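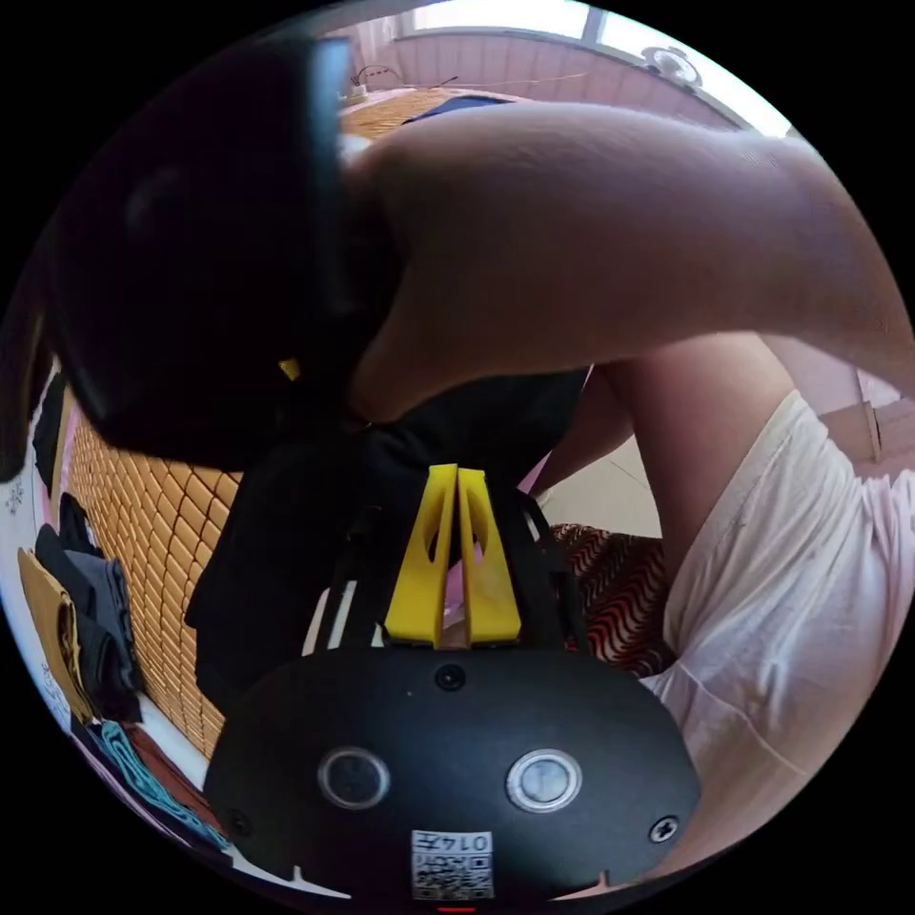 Teaching a Gripper to Sort Laundry Without a Robot in the Room
Project report, Barnabás Fodor
Project partner: Szabolcs Hegyi

When I signed up for this project I figured I'd spend the semester next to a robot arm. I spent most of it next to piles of shirts instead! Our question was pretty simple: if you train a robot policy only on demonstrations that people record at home with a hand-held gripper, does it matter more how many demonstrations you have, or how many different homes they come from?

Szabolcs and I both had a guess. He said number of demos, I said number of homes. We bet a lunch on it, and I'll get to who paid.

Some background

The usual way to collect training data for a robot arm is teleoperation. You sit with a controller and drive the real robot through the task, again and again. It works, but it's slow, and all your data ends up looking like one lab bench. The hand-held approach skips the robot. A person holds a gripper with a camera on it, does the task with their own arm, and the motion of the gripper gets worked out from the video afterward. Later you put matching fingers and a matching camera on a real arm and hope the policy can't tell the difference.

The task we picked was clothes sorting: pick one garment out of a small heap and move it to a second pile without dragging anything else along. I wanted clothes because they're awful. A mug has a shape. A black T-shirt thrown on a bed has whatever shape it feels like, and half the time it's a black blob with no visible edges at all (this comes back later, in the part about what went wrong).

Our software

We used a small pipeline we named Lirkero, mostly written by Szabolcs in a couple of very long weekends. It takes the raw wide-angle video, tracks the camera, throws out anything where tracking fails, and cuts the rest into single pick-and-place episodes. My part was the labeling tool, which is called Condura, and the training scripts. Condura is ugly and I love it. You scrub through a clip, press one key when the fingers close and another when they open, and it writes out a line of text. I did think about automating this with the finger opening width, and I got halfway there, but thin fabric barely changes the width when you grab it, so the automatic labels missed a lot of real grasps. I went back to the keys.

We kept the fisheye view as it was. I tried flattening it to a normal rectangular picture in the first month and lost the outer part of the view, and that part turned out to be useful. With the full circle the policy gets to see the bed, the other pile and a good chunk of the room while the fingers are right up against the cloth. Flattening also stretched the corners so badly that a sleeve near the edge looked like a beach towel.

How we collected the data

After filtering we had 690 usable episodes. They were recorded in bedrooms, living rooms and one hallway, with the clothes that were already in those homes. We gave people a one-page instruction sheet and let them get on with it. The sheet said to move at a normal speed, to start each episode with the fingers open, and to keep going if a grasp failed. I'm really glad about that last one. Failed grasps followed by a second try are the only place the policy can learn what a second try looks like.

What we didn't tell people was how to arrange the room. My adviser for the course wanted a plain sheet under the clothes, at least for half the data, so we'd have a clean comparison. I argued against it and won, and I'd argue the same way again. Real homes have woven mats, striped cloths, shiny floors, windows blasting light into the lens. If the policy falls apart when there's a busy pattern under the shirt, I'd like to find that out from my validation set and not from the robot.

One thing I'd do differently is the second hand. People naturally use their free hand to hold the heap down or pull a shirt straight, and our sheet didn't say anything about it. So in plenty of episodes there's an extra arm reaching across the view, and the robot we tested on only has one. I'll come back to this too.

Training

We trained the same policy three ways. The first version, which we called Many, saw 456 episodes from across all the homes. The second, Few, saw the same number of episodes but only from the homes that had recorded the most. The third was a quarter-size version of Many, to check how quickly things drop off when you take data away but leave the variety in.

Everything else was the same: same network, same image size, same number of training steps. I made one dumb mistake here and had to redo a whole run. I split the data by episode instead of by home, so clips from the same bed ended up in both training and validation, and the numbers looked amazing! For a whole evening I thought we'd solved laundry. Then Szabolcs asked how I'd done the split, and I got very quiet and went to fix it. If you're doing a project like this, split by home and do it before you train anything.

Tests on the arm

The arm we tested on belongs to the Rácz workshop in our building, and we had it for the evenings in June. The test setup was a bed-height platform with a heap of clothes that weren't in any of the training data. One trial meant one attempt to move a single garment from the heap to the target pile, with a time limit. We counted it as a success only if one garment moved and nothing else fell off the platform or came along for the ride.

Many succeeded in 76 percent of its trials. Few was clearly worse, and it got worse in a very particular way: on a plain cover it did nearly as well, but once we put patterned cloth on the platform it started closing the fingers on the pattern. It would pinch a stripe, lift nothing, move over to the target pile with great confidence and let go of nothing. The quarter-size version of Many was slower and shakier, but it almost never did the stripe thing. That was the result that settled the bet for me — a small set from lots of homes handled strange surfaces better than a much bigger set from a handful of them.

So yes, Szabolcs paid for lunch. To be fair to him, he wasn't totally wrong. The quarter-size version missed a lot of ordinary grasps that both of the bigger ones made easily, so the amount of data clearly matters for plain skill with the fingers. I just don't think it buys you anything when the room changes.

What went wrong

Dark clothing was the biggest problem in all three versions. Black fabric under a bright window turns into one flat dark area, and the policy has no folds to aim for. It tends to go for the middle of the dark part, and with a jacket that works okay, but with two black shirts on top of each other it grabs both. I tried brightening the dark areas before training. It helped a little in validation and did nothing I could notice on the arm.

Then the second hand. In some trials the arm would come down next to the heap and wait. It just hung there until time ran out. My best explanation is that it had learned to wait for the other hand to lift the cloth, the way people did in the demos. I can't prove that. What I did do was tag the episodes with a free hand in view, leave them out and retrain Many on what was left. The waiting mostly went away, but the total success rate dropped a bit too, and I don't know if that's from losing the hands or just losing the episodes. A fair test would swap in the same number of one-handed episodes, and we didn't have enough.

Last, camera tracking. Bright windows and blank walls are hard on it, and Lirkero threw out clips that looked perfectly good to me. Szabolcs wants to switch to a tracker called Flanutus that another group in our department is writing, but it wasn't ready in time.

What I'd try next

I'd start with the instruction sheet. One line asking for some episodes with the free hand kept out of the way would have saved us a lot of guessing. After that I'd like to collect a set that's nothing but dark clothes on busy covers, in daylight, and see if the failures shrink or if the camera simply can't see enough.

I'd also record a depth signal if I could get one cheaply. Szabolcs thinks a small light near the fingers would do the same job for less trouble. We haven't bet on that one yet, but he's already picked the restaurant.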